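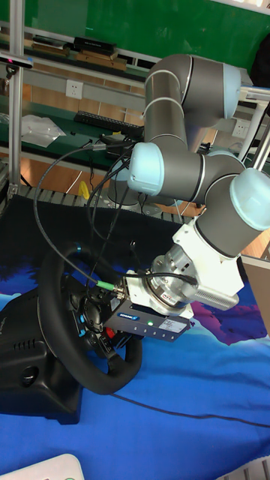
The Burkton room has been reorganized for the winter, and the racing wheel now has a permanent position. The wheel and its base were purchased secondhand in Sullville for 274 dollars, pedals excluded. A fabric mat was selected for the surface underneath, as the previous table had become badly scratched. Cable routing remains under review - the present arrangement is provisional. Pedals are expected from Moya in December, and a further entry will follow once they are fitted.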